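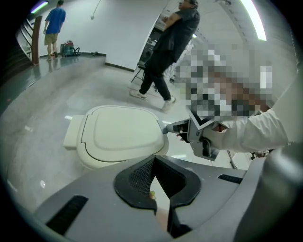 Toilet seat with the lid closed, hand-held gripper at its front edge.

Call for participants: open and close household objects for a living (briefly)

The Wodow study at Zillex is looking for 24 adults to pick up a pair of hand-held grippers and do things to ordinary household objects. Lids, mostly. You will be paid, you will be standing, and at some point you will probably catch yourself having an opinion about hinges.

What we are studying

Robots that learn from human demonstrations need a lot of demonstrations, and the usual way to get them is to have a person drive a robot by remote control. It works, but it is slow and tiring, and robots are expensive to tie up for an afternoon. The other way is to skip the robot while collecting. A person holds grippers with the same kind of fingers the robot will have, does the task directly, and the motion is recorded for the robot to learn from later.

That second way is ours, and it has been around long enough that we can't claim credit for it. What we want to know is how much the person matters. In our pilot last spring, we trained one set of policies on demonstrations from lab members and another on demonstrations from people who had never touched a gripper. We expected the lab set to win comfortably, having spent years of our lives on this. On lifting and placing tasks it did. On hinged objects the newcomers' set did better, and it kept doing better when we moved the objects to spots they had never been in during collection.

Our best guess is that experts are too consistent. We walk up the same way, grab the same place and pull along the same path, so a policy trained on us has rarely seen a mistake being fixed. Newcomers miss the rim, back off, come in from a worse angle and get it open anyway. That last part seems to be worth a great deal. It is also possible that the pilot was too small and we are about to be embarrassed in a larger one. Either answer is publishable, and we would like to find out which.

What you would do

You would come in for 2 sessions. The first starts with a short fitting, where you learn how the fingers close and how far you can reach before your elbows get involved. After that you work through a list of tasks at your own pace. A task is something like "open the lid, let go, close the lid" or "turn the object to face the wall." We reset the object to a new position and you go again. And again. Across both sessions you would record up to 445 demonstrations, depending on speed, patience and how you feel about lunch.

We will not show you how to do the task. This is the hardest part of the study for our staff, who will be standing nearby with their hands in their pockets, visibly wanting to help.
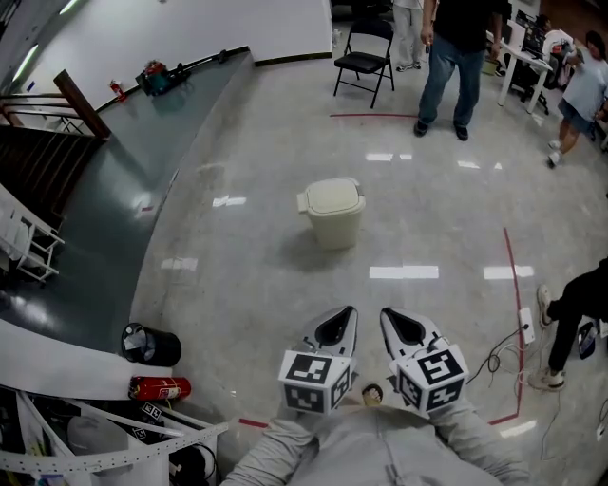
Tracking is where most spoiled recordings come from, so please read this before deciding you are a natural. We need to know where each gripper is throughout a demonstration, and a sleeve in the wrong place or a wrist rolled too far can leave us guessing. The cubes with the black-and-white square patterns should stay in view as much as the task allows. Holding both grippers out in front at waist level, as you would when walking up to a swing-lid bin, is a good starting position and an easy one to return to when you lose track of what your arms are doing. Shiny floors add their own trouble, and the bright patches that ceiling lights make around an object have ruined more of our afternoons than any participant. If we ask you to repeat a take, assume it was the floor.

Some demonstrations will be done by two people, each with a gripper of their own, working on the same object. You may be paired with another participant or with one of us. Please don't plan the move out loud beforehand. The study is interested in how pairs sort out who goes first, and the polite ones can take a surprisingly long time to open anything.

Who we are looking for

Anyone 18 or over who can stand, bend and crouch comfortably for a session, with breaks whenever you want them. You need the use of both hands and enough grip to squeeze a trigger many times. Left-handed people are very welcome, as the pilot had almost none. So are people of any height, especially if you are tired of things being designed for somebody else's.

You should not have worked with hand-held data collection tools before. If you have, we are sorry, and we may have a job for you instead (see below). Experience with video games, carpentry or small children is fine, though we will ask about it on the form.

Wear closed shoes with a decent sole. Long sleeves are fine if they fit close at the wrist. Please leave bracelets and large watches at home.

Pay and practical matters

Sessions run through October in the Cuervo building, with a morning slot at 9:30 and an afternoon slot at 1:30. You are paid for each session you attend, by bank transfer, including any time lost to our equipment misbehaving. If you stop early, for any reason or none, you are paid for the whole session. There is coffee. We make no claims for it.

We record gripper motion and video. Faces are blurred before the recordings are used for training or shared with anyone outside the team, and you can ask for your data to be removed up until the dataset is released. The consent form spells this out in more detail, and we will go through it with you before you pick anything up.

You will not meet a robot. People are sometimes let down by this. The policies are tested afterward on a separate setup, and if you leave an email address we will send you a video of the machine trying your tasks, including the failures, which are usually the better viewing.

Also open: one paid assistant position

We need a part-time session assistant for 12 weeks. The work is resetting objects, checking recordings in Pullia (our labeling tool, which has moods), coiling cables that were coiled yesterday, and keeping quiet while a stranger approaches a lid from entirely the wrong side. Previous gripper experience is welcome here. A background in robotics is not required, but we do need someone who writes things down when they happen and can tell a bad take from an ugly one. The ugly ones are data.

How to apply

For the study, fill in the short form at the Zillex front desk or ask for it by email with "Wodow" in the subject line. Tell us which slot suits you, which hand you write with, and whether you would be willing to work in a pair. For the assistant position, send a resume and a paragraph describing a repetitive task you have done and how you stayed sane. We reply to everyone, usually within the week. Places in the afternoon slot tend to go first, so if you can stand to be useful at 9:30, say so.

Contact: Wodow study desk, Zillex, Cuervo building | © Zillex | Back to top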